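The first time Leonie Leitner let me drive, I dropped a screwdriver in under a minute. She laughed, handed it back and told me to keep my elbows in.

I'd come to Imhof to talk about teaching robots by showing them, which I had pictured as a kind of dance lesson. You take the arm by the wrist, you lead it around, it remembers. And Leonie did start out that way, years ago, with one arm and a lot of patience. "You'd be hugging this thing for hours," she told me over a very strong coffee. "My back was gone by lunch. And your own hands are in all the pictures, so it's learning from pictures of you!"

So these days she mostly works by remote. The setup the group uses (they call it Raltley, after a street where two of them once shared a flat) has a pair of small handheld arms on the operator's side and a pair of working arms on the other. You move the little ones and the big ones follow. It sounds like nothing. Then you try to pick up a coin and discover that your thumb has been doing you enormous favors your whole life.

I asked what was hardest to get used to, and she didn't even have to think.

"No feeling in the fingers. You squeeze and nothing squeezes back. So you learn to look for it instead - the thing shifts a tiny bit, or the gripper stops closing, and you go okay, I've got it. New people stare at the object. After a while you watch the fingertips."

The job she has been working on lately is household stuff, and battery compartments in particular. Opening one, taking a battery out, putting one in, getting the cover back on. I said that seemed like a strange thing to spend a June on. She gave me a look.

"Have you watched your own hands do it? One holds, one pushes, then the holding one turns the thing over, and the pushing one catches the battery because it rolls. It's all two-handed. You can't cheat and do it with one."

How many times do you have to show it? That was the question I'd most wanted to ask, and the answer for this task was 66 demonstrations so far, each one done start to finish by a person. She'd thrown out 10 of them. I wanted to know what gets a demonstration thrown out, expecting her to say mistakes, and no, she keeps plenty of those.

"If I fumble and then fix it, I love that one. Keep it! The robot is going to fumble too and it needs to have seen somebody get out of trouble. What I throw out is dithering. If I hang there for eight seconds wondering what to do next, it learns to hang there. It's a very good student of bad habits."

She has rules for herself about this. She decides the whole order before she starts. She doesn't talk. She stops after an hour, even if it's going well, as her hands get lazy and she starts taking corners too wide. Between runs she moves everything a little, turns a remote, pushes a battery farther back, so that it doesn't just memorize one table.

I asked if she ever gets attached to a particular run, and she went a bit pink. There was one, she said, where she got the tip of the tool under the cover on the first try, lifted, and the cover came up clean and landed flat. "I played it back for everybody. They were very polite about it."

We argued a little about the wrist cameras. I'd assumed the big overhead view was the one that mattered, being the one that makes sense to a person. Leonie hardly looks at it once she's working. Up close, the overhead view has two grippers and two wrists in the way, and the part you care about is behind them. The wrist view is lopsided and strange and half full of gripper, and she says after a week or so you stop noticing. "It's like driving with the hood in front of you. You know where the hood is."

And does the robot use them the same way? She shrugged at that, in a friendly way. She can tell you which cameras it gets. She's less willing to tell you what it makes of them. When a trained version does well she'll say it did well, and when I pushed for something grander she changed the subject to lunch.

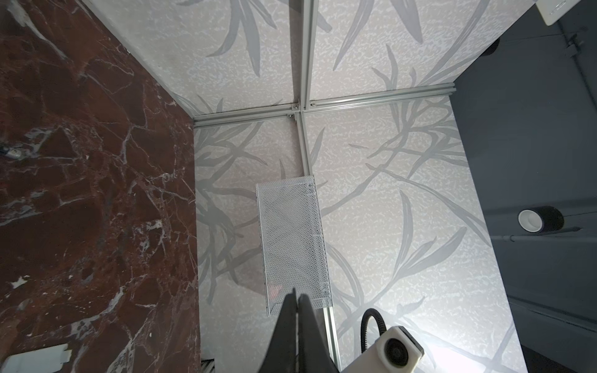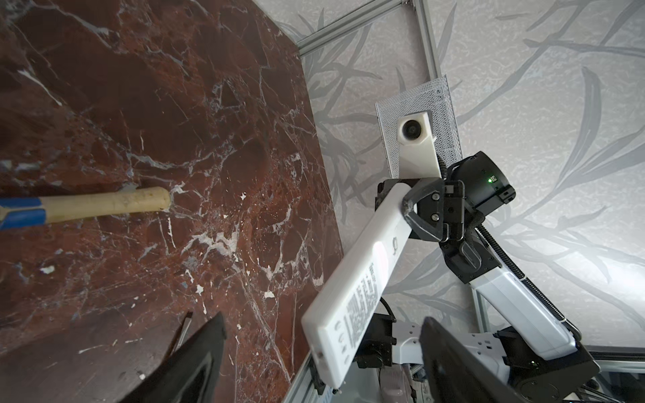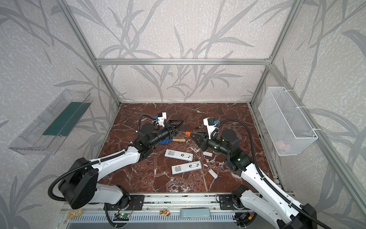
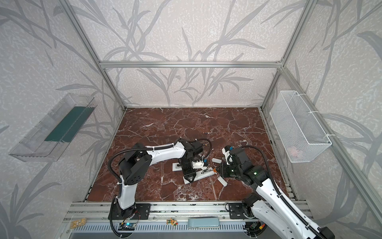 Two arms, one marble surface, and a lot of fiddly little work.

Colton Friesen thinks she is too kind to her own fumbles. He told me he'd cut far more than 10, that every rescue you leave in teaches the arm that getting into trouble is a normal part of the job, and that he would take half as many runs if they were all clean. He has been saying so since the group was still over at Tirnach, apparently, and they have never settled it. I asked whether he had tried it his way. He had, on a drawer task, and the arms were beautiful right up to the first time the drawer stuck, and then they just kept pulling. "So I added some rescues," he said. "Five or six. Leonie doesn't need to hear about that."

She'd already told me, as it happens, while I was looking for my coat.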